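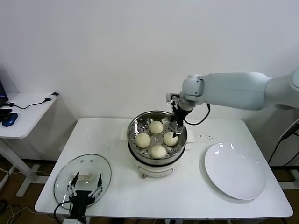 Do I need to be able to read music to use the Hasgate Songbook?

Plenty of our customers can't read a note, and they manage very well with the words and the chord names printed over them. The tune is written out on the stave as well, for anyone who does read or would like to start, but you can ignore it completely and sing from memory.

The Hasgate Songbook
Words, tunes and simple chords for singing together
Spiral-bound paperback, 244 pages, 100 songs
Published by Batport

We've been selling songbooks from our shop in Dirutthorpe for a good many years now, and the question we hear most often at the counter is some version of "have you got one with the songs people know?" It sounds simple enough, but most collections are either very old-fashioned or so up to date that half the room has never heard anything in them (and the other half only knows the chorus). The Hasgate is the one we reach for. We use it ourselves on Saturday mornings, when the shop is open for singing and anybody who likes can pull up a stool.

The songs were chosen by Josefina Núñez, who has led singing groups for most of her working life and began this book with a list of 1,686 titles scribbled down after sessions. She whittled it down by asking which ones a roomful of ordinary voices could get through without a soloist to hold them up. You'll find sea songs, lullabies, music hall numbers, rounds, carols, a handful of spirituals and a generous helping of folk songs from all over. There are a few love songs too, mostly sad ones – they do seem to be the ones people ask for.

What we like most is how low everything is pitched. So many books put the tunes where a trained soprano would enjoy them and leave the rest of us squeaking. Here the keys sit comfortably in the middle, and where a tune has a wide range there's a note at the top suggesting where to put your capo if you're playing guitar and want it higher. Ukulele players are looked after as well, with chord shapes for both instruments at the back.

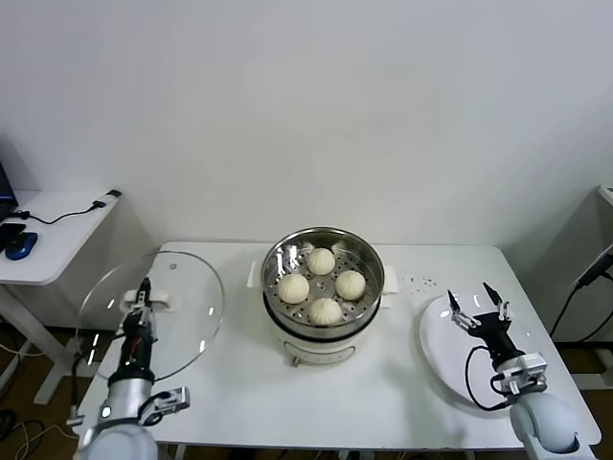 Steamed buns in the steamer

Each song has its own page or a pair of facing pages, so you won't be turning over in the middle of a verse. The print is large and properly black, and the book lies flat on a music stand or a kitchen table. We were a little doubtful about the spiral binding when the first copies came in, as the cheaper sort tends to catch and bend, but our shop copy has been handed about, dropped behind the piano and sat on, and it still opens as it should.

At the end of the book there are 2 indexes, one by title and the other by first line, which is a blessing when somebody can hum the beginning and has no idea what it's called. There's also a short chapter by Josefina on getting a group started. It covers giving a starting note, counting people in and what to do when everyone slows down in the third verse (they will!), and it's written very kindly for people who have never stood up in front of a group before.

Choosing a cover

The standard cover is plain dark green card. If your copy is going to be carried about a lot, you might prefer the Rivadeneira edition, which has the same pages inside a wipe-clean cover with a pocket at the back for loose sheets. The page numbers match, so a group can happily mix the two.

Ordering for groups

Choirs, schools and care homes are welcome to ring or call in and we'll put together a price for a set. Do tell us if you'd like a mixture of covers. We keep a fair stock on the shelf, though it runs low before Christmas and usually fills up again in January.

Also worth a look

Batport capo for guitar
Folding music stand with carry bag
Pitch pipe, chromatic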